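Ticket: Nightly backup to Skallska stalls during verify pass
Status: Resolved
Opened by: Jamila Dewan
Assigned to: Bořivoj Kolář
Component: Durholm file server, Ollow backup agent

Problem as reported
The nightly job from Durholm to Skallska starts on schedule and copies without errors. The verify pass then stops at 35 percent and stays there until the job is killed by the morning timeout. First seen in February, the night after the agent update. Restores from older sets are fine. No alert is sent, as the agent reports the job as "running" until the timeout.

Initial checks (Kolář)
Disk space on target: OK.
Disk health on both ends: OK.
Clock offset between hosts: under one second.
Agent service restarted on Durholm, no change.
Manual run at 11 a.m. with the same job definition: stalled at the same point. Network load from other night jobs is ruled out.

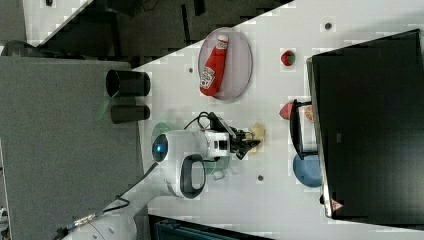
Page 14 of 35

Update, Kolář
Turned on debug logging for the agent. The last line before the stall is always a read request for a block in the shared media folder. The request is sent, the target acknowledges it, and no data follows. The TCP session stays open. Neither side logs a reset.

Split the job in two, media folder on its own and everything else in the second job. The second job verifies to the end. The media job stalls. The fault follows the folder.

Rehema Swai asked whether long file names could be involved. Renamed the longest paths and ran again. Same result. Names put back as they were.

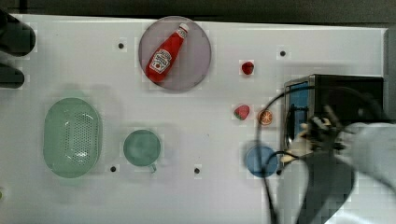 Next step was packet size. Durholm had its storage interface set to jumbo frames when the Tichý switch was installed. The port on the Skallska side was still at the default. Small reads go through and large reads do not, which matches a path MTU problem. Ping with the do-not-fragment flag set fails at the jumbo size and passes at the default size.

Copying worked because the write path uses the management interface. Verify reads come back over the storage interface. The old agent used one interface for both, so the mismatch had no effect before the update.
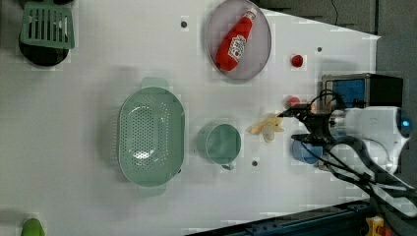 Fig. 3. White tabletop with slotted spatula, plate and green mug.

Change applied
Set the switch port on the Skallska side to match Durholm. Port bounced once. Žofie Danko confirmed that no users were connected to the share.

Results after change
Media job, manual run: verify reached 100 percent.
Full job, manual run: verify reached 100 percent.
Full job, scheduled run: complete, no warnings.
Test restore of more than 200 files from the media folder: checksums match.

Open item
The agent still shows a stalled verify as "running". Added a watchdog that sends mail if the progress value has not changed for two hours. Threshold can be edited in the job settings under Alerts.

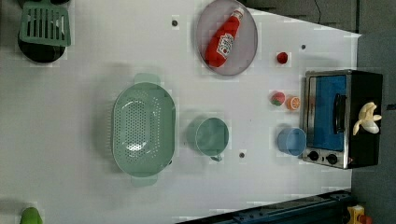
Fig. 4. Toy kitchen items with oval colander, cup and spatula.

Comment, Zdislava Vlček
Please put the port settings in the switch sheet. The sheet still lists the default for every port in that rack.

Comment, Kolář
Sheet updated. The two halves of the split job are deleted and the original definition is back in use. Debug logging is off.

Closed by: Jamila Dewan
Resolution code: Configuration, network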